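Clatholm Parts Tray for Desktop Towers
Bench fixture for drive, processor and memory, gray plastic, by Dirau 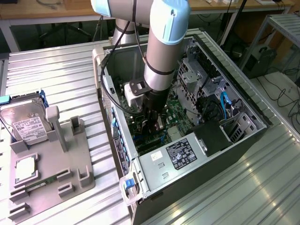

Overview

The Clatholm is a bench tray for people who take desktop towers apart and put them back together all day. It sits next to the case and gives the small, easily lost parts a fixed place while the case is open. One end takes a 3.5-inch hard drive, with its caddy on or off. Next to that are places for a processor and a memory module. Raised guide posts locate the parts so they go back to the same spot each time.

It is made for towers serviced on their side, with the motherboard facing up. Most full-size business desktops open this way: side panel off, power supply at one end, drive cage at the other, expansion slot covers along the back wall. Put the tray on whichever side of the case you reach from. The layout is the same turned end for end.

The tray replaces our older flat version, which had pockets but no posts. Drives slid around on it when the table was bumped. If you have the flat one and it works for you, there is no need to change, and we still supply feet for it.

What it holds

Hard drive: one 3.5-inch drive, label up. A caddy can stay attached along the top edge of the drive. Caddies with long side rails may touch the tall post, so check the fit with one before ordering a batch.

Processor: one desktop CPU, heat spreader up. The place for it is shallow, so the chip can be lifted by its edges. Do not set a processor down with old thermal paste still on it. The paste gets into the corners and is slow to clean out.

Memory: one full-length desktop module, lying flat. Laptop modules are too short to be held properly. If you pull more than one stick, use a second tray or an antistatic bag for the others.

Screws: there is no screw pocket. We tried one on the first samples and people kept filling it with mixed screws from several machines. A magnetic dish beside the tray works better.

Setting it up

Set the tray down on the table before you open the case. On ribbed or slotted aluminum tables it can be fastened through the base with the 2 bolts supplied, using nuts to suit your table - these are not included, as slot widths vary. On a wooden desk or a mat it stands on rubber feet.

Leave enough room between the tray and the case for the side panel latch to move. On towers with a release latch at the corner, this is the usual place for things to catch.

Lay the tower on its side and disconnect power. Unplug the SATA data cable at the drive end first and lay it back over the cage so it stays out of the way of the memory slots. Then take the drive out and put it on the tray. Memory next, processor last. Going back together, reverse the order.

Static

The standard tray is ordinary gray plastic and is not a static-safe surface. Wear a wrist strap clipped to bare metal on the case or to your bench ground. A dissipative version is planned for June, with the same outline and the same bolt positions, so the two can be swapped on a table already drilled or slotted for this one.

Care

Wipe with a dry or slightly damp cloth. Isopropyl alcohol is fine for paste marks. Keep acetone and label remover away from it, as both will dull the surface and soften the posts. The posts are part of the molding and cannot be replaced one at a time.

In use

The repair shop at Ashworth has had 3 of these on its benches since the first run. Maureen Tunstall, who manages the shop, sent us these notes:

"We counted the towers for the first stretch and got to 1,788 before we stopped keeping the sheet. One tray has a chipped corner from being dropped on concrete. The others are scuffed but hold parts the same as they did. I would like the memory place a little longer at one end for thick heat spreaders."

We have passed the last point to the people who cut the mold. It will be looked at when the dissipative version is made.

Ordering

Item: Clatholm Parts Tray, standard
Color: gray
Supplied with: rubber feet (fitted), 2 bolts
Not supplied: nuts, wrist strap, screw dish

Trays are sold singly or by the carton. The current run is 3,000 pieces. Carton orders ship from the warehouse and single trays ship from the shop counter, so the two may arrive separately if you order both.

Returns are accepted on unused trays in the original wrap. If a tray arrives with a bent or broken post, send a photo of the damage with your order number and we will ship another.

Related items

Skelero bench mat, cut to fit beside the tray
Clatholm flat tray, feet only
Bolt and nut packs for slotted tables - please state slot width when ordering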